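Notebook entry – Simulation and Bench Practice
February 9, 2018
Entered by: Mervin Penner
Project: Closomum
Distribution: manipulation group, simulation group, safety file

Purpose of this entry

This entry records the working rules agreed for simulated tabletop tasks and for the transfer of those tasks to the bench arm. It replaces the loose sheet kept inside the cover of the previous notebook. Colleagues who joined after the Cullik arm was commissioned have been working from that sheet and from memory, and the two do not agree in several places. Where this entry and the sheet differ, this entry is to be followed until the revised procedure is issued in April.

Background

The Closomum task set is built in simulation first and released to the bench only after review. The review had become irregular over the winter. Two scenes were released with different object origins from those written on their task cards, and one was released with a table height that matched the old bench and not the present one. The arm was in reduced speed mode on both occasions and the operator stopped it by hand. No damage was recorded. I have nevertheless entered both in the incident file, as the rule is that any unplanned stop is entered whether or not anything was touched.

The discussion that followed settled most of what is written below. Items still open are listed near the end.

Scene files

Every scene file is to carry a task card. The card states the objects by name, the units, the origin of each object, the table height, the random seed and the name of the person who last changed the file. Metres and radians are used throughout. The importer supplied by Gumico assumes millimetres unless told otherwise, and the setting does not persist between sessions, so it must be checked each time a mesh is brought in.

Object origins are placed at the centre of the base for containers and at the geometric centre for blocks. This was already the habit of most of the group. It is now the rule.

A scene that has been released is not edited. A correction is made as a new version, with a new card, and the earlier version is marked withdrawn. I found three people, myself included, who had made small changes to released files on the understanding that colour and texture did not count. They do count. The vision policies are trained on rendered views, and a change in the table texture is a change in the task.

Textures

The texture rule needs its own paragraph. Surface materials may be varied freely during training runs, within the set held in the shared folder. Evaluation scenes use fixed materials, named on the card. Patterned materials are permitted on containers and tables in both cases. Faults in the rendering, such as missing background or surfaces that cross one another, are to be logged against the scene version and are not to be repaired during a run. The run is completed, the fault is logged, and the repair goes into the next version.

Evaluation runs

An evaluation consists of 70 episodes from the seed list. The list is fixed at the start of the month and is kept read-only. An operator may not drop an episode for having an awkward starting position. If the starting position is physically impossible, for example two solid bodies overlapping, the episode is marked void with the seed number, and the scene version is returned to its author.

Void episodes are reported beside the result. In the January set, 13 episodes in total were void across all of the scenes, and the summary table did not mention them. The table has been corrected and reissued.

Success is judged by the written criterion on the card and by nothing else. For placing tasks the criterion states the object, the target and the settling time. "Block in bowl" is not a criterion. A block balanced on the rim at the last time step was scored as a success by one colleague and a failure by another, and both had reasonable grounds for it.

Camera views

The wrist view and the fixed view are both saved for each episode, at the first step, at each change of gripper command and at the last step. Views are stored as rendered. Cropping, brightening or relabelling is done on a copy, if at all. When a view is pasted into this notebook, it is pasted without marks drawn over it, and any remarks go in the text.

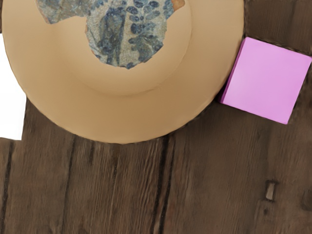
The same rule applies to views taken from the bench arm, with the addition that the lighting condition is written down. The overhead tubes and the lamp on the bench rail give quite different shadows, and the difference has already cost us one comparison.

Reviewers are asked to look at containers and blocks placed close together with particular care. A small clearance in simulation may be no clearance at all on the bench once calibration error is taken into account. The working figure for calibration error is 2 mm, measured at the centre of the table. It is larger toward the edges and must be measured again after any collision or any change of tool.

Transfer to the bench

A scene may be tried on the Cullik arm when the following are complete and initialled on the card:

Review by a person other than the author.
Table height and object sizes checked against the bench with a rule.
Workspace limits loaded and read back from the controller.
Emergency stop tested that day, by the operator who will hold it.
Reduced speed mode selected for the first full set.

The operator holding the stop has no other duty. This has been relaxed in practice, with the operator also resetting objects between episodes. Resetting is done by a second person, and only with the arm in protective hold. If no second person is free, the session is postponed. I recognise this will lengthen the queue on some days.

The light curtain by Shboul remains in place on the open side of the cell. It is an additional measure and does not replace the stop. Muting it for a demonstration to visitors requires my signature, and I do not expect to give it.

Records

Logs are filed under the scene version and not under the operator's name. The index stood at 129 scene versions this morning, of which a fair number are withdrawn and have never been moved out of the active folder. They are to be moved before the next seed list is issued. Nothing is deleted. A withdrawn version may be needed to explain an old result.

Handwritten remarks are acceptable on the card if they are legible and initialled. Correction fluid is not acceptable – strike the entry through once and write the correction beside it.

Open items

The settling time for placing tasks has not been agreed. The simulation group would like a short one, as the simulated contacts come to rest quickly. The bench group has asked for longer. For the present each card states its own value and results with different values are not put in the same table.

It has not been decided whether the rendering faults log should be open to everyone or kept by the simulation group. I favour the former.

The wording of the void rule does not cover objects that start in a valid position and slide before the first command is given. Until it does, such episodes are run and scored as they stand, with a note on the card.

The copy of the bench procedure posted at the cell door is the old one. I will replace it on Monday and initial the new sheet.

M. Penner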